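Print | E-mail

October
By Arwel Foulkes

Students in the Thursday robotics club at Flores have one job this term: get an arm to pick things out of a metal bin. Their entry for the Vullow student contest is called Fumo, and it is scored on 20 picks.

Club captain Nuden Price joined two years ago with no programming experience. "I thought we'd be building the arm," she said. "Mostly we write code and look at what it did."

The club meets for 90 minutes after school. One group works on choosing which object to go for, and another on the grip itself. Price works on the grip.

"Shape is the hard part," she said. "A block has flat sides, so you know where to close. A rubber duck doesn't. A spray bottle is long, and if you take it by the wrong end it swings."

The best run so far was 17 picks out of 20. The next one was worse. Price said the group had changed the approach angle between the two and has since changed it back.

Contest rules allow teams to choose their own practice objects, and members bring things from home. The objects used on the day are not announced ahead of time.

"We had a long argument over whether to practice with clamps," Price said. "I was against it. They're awkward to hold and they take up the whole session."

She lost the vote. The clamps are in.

Price graduates in the spring and plans to study mechanical engineering. She would like the club to write down more of its settings before then. "Right now a lot of it is in my notebook," she said.
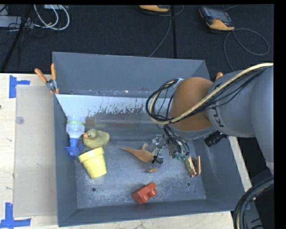 The arm at work in the bin, with the duck, spray bottle, flower pot and a clamp among the objects.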